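The Town on Odildale Street

Tonantzin Palacios was nine the summer she founded a country, and she did it before breakfast, on the table by the east windows, in her socks.

The country was called Tu. It had been called Voladport the day before, but Voladport had been demoted to a harbor because a country should have a short name, one you could shout from a boat. Her grandfather agreed with this completely. He agreed with nearly everything before coffee and argued after it, so she always got her laws passed early.

"Where's the harbor, then?" he asked, setting down his cup.

"The whole front of the table. You're standing in the ocean."

He lifted one slipper and shook it, and she laughed so hard she had to hold on to the chair!

By then the sun had come in from the right and laid a stripe of light clear across the wood. The grain ran side to side in thin pale lines, exactly like water if you got your chin down low enough, and Tonantzin spent a lot of that summer with her chin down low.
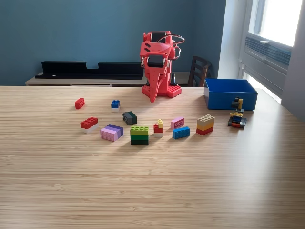 Tu on the morning of its founding. The green one is the Parliament.

The Parliament was her favorite. Lime on top, a plainer green in the middle, dark green at the bottom, and she had a reason for every layer: the dark was the cellar where the treasure went, the middle was for arguing and the lime was the roof garden, where the members ate plums and made up. Beside it was the Bakery, pink and lavender. She could smell it. She swore she could, sugar and hot butter, and her grandfather leaned over with his eyes closed and said yes, and was that cinnamon?

The lighthouse was yellow over red over white, skinny as anything, and it belonged to the keeper of the Liner. The Liner was the ship. It came to Tu every 12 days with mail and oranges and a brass band, and it was 3186 miles from wherever it had last been, always, no matter where that was.

"That's a lot of miles for a tuba," said her grandfather, who had finished his coffee.

"They practice on the way."

"And who lives in the little blue house?"

She had been hoping he would ask. The little blue house on its white foundation stood back from the others, and she had put it there on purpose, with her tongue between her teeth, moving it a finger's width and then a finger's width again until it was right.

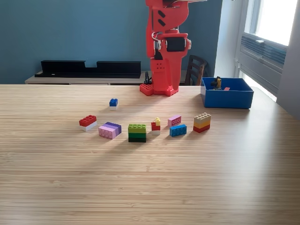
"That's yours," she said. "It's far enough from the Bakery that you have to take a walk, and Mom says you have to walk. But you can see the lighthouse from the bed."

He pulled out the chair and sat down and had a good long look at his house. Then he wanted to know about the stairs. Were there stairs? He was against stairs. She took them out. He wanted a porch facing the water, and a hook for his hat, and she gave him all of it, she was giddy with giving, she gave him a goat!

"What's the goat's name?"

"Senator."

"Is he a senator?"

"No, but he wants to be."

So they had to hold an election, which took until lunch. There were speeches. The goat lost by four votes and took it very well, and a band played, though the Liner wasn't due and the band had to be borrowed from the ocean.

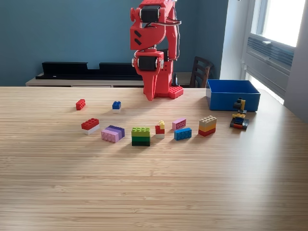 Election day, with the lighthouse open to visitors.

Her mother came in at noon with sandwiches and stood there holding the plate.

"Can I put this down somewhere?"

"You need a passport," said Tonantzin.

"She does need one," said her grandfather.

Her mother looked at the two of them, and at the Bakery, and at the long bright water going all the way to the edge. Then she tore a corner off her napkin, drew her own face on it with big earrings, and slid it across the border.

"How long are you staying?" her grandfather asked, studying it front and back.

"What's there to do?"

Tonantzin was already dragging over another chair.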